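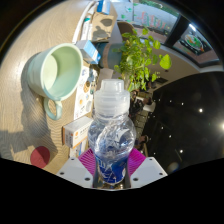
Section 4. Use of Shared Tables in the Haque Lounge

This section reports on how students use the lounge on the ground floor of Bornel Hall. The lounge measures 1,366 square feet and seats 80 people. The Skorkiver project group was asked to recommend changes to the tables and seating before new furniture is ordered in July.
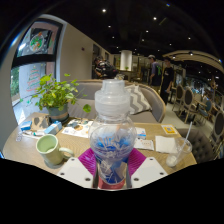

Storage was the most common concern in the written comments. Students bring drinks, small packages and personal items to the same table, and little room remains for a notebook. The plant also takes up space – its leaves spread wide at the back of the table, with a mug and several packages in front of it. The group recommends moving plants to the window ledge.

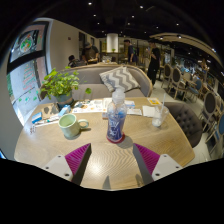
Moving them would cost nothing and could be done during the break. The remaining budget of $2,000 should be spent on side tables from Skostex, to be placed next to the armchairs. Coasters should stay on every table, as the wood finish marks easily. The seating itself received few complaints and may be kept for another year – the cushions need cleaning only.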